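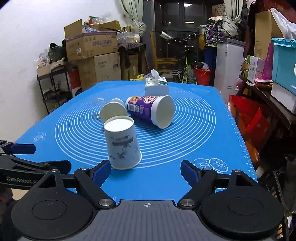 Paper cups on the blue baking mat, on a table.

Jeltum open day, 2020-02-22

Quick notes before I lose them, phone at 4 percent and the bus is late. Jeltum is the bakery school out past the rail yard, old brick place, parking terrible. Free to get in, you sign a sheet and get a sticker.

Started in the bread room. Ming-te Tsao had the early slot, sourdough for people who have killed their starter. That's me. His advice: feed it less, keep it smaller, stop moving it around the kitchen. Rye flour for the first week. Wrote down the ratio and then left the paper on the counter, so if anyone has it please email.

Then upstairs for the flour talk. Hot room, too many chairs. Blagoje Kolev from the Gill mill brought jars of the same wheat ground coarse to fine and passed them along the rows. You could really smell the coarse one. He went way over time on ash content, lost half the room, I liked it. Gill sells to the public now but only in big sacks. Asked about small bags, he said maybe July.

Lunch was soup and a roll. Roll better than the soup.

Afternoon was pastry. Su-chen Hsu did laminated dough by hand, no sheeter, talking the whole time. Two folds, rest, then two more. She says home bakers roll too hard at the corners and squash the layers there. Tried it on a scrap piece and yep, squashed. Butter should bend and not snap. Mine snapped.

Skipped the Sutitz oven demo, the line went down the stairs. Somebody coming out said it was mostly a sales pitch. Price on the flyer is 1257 for the smallest one, not happening.

Shop by the exit is worth a stop. Got a bench scraper and a bag of pearl sugar, passed on the Jidance tins becuase I have no shelf left. Cash only, the card reader was down.

Go early, wear shoes you can get flour on. Bread room gets full fast and they do shut the door. Next one is in July, sign up at the front desk or by phone, teh web form didn't work for me.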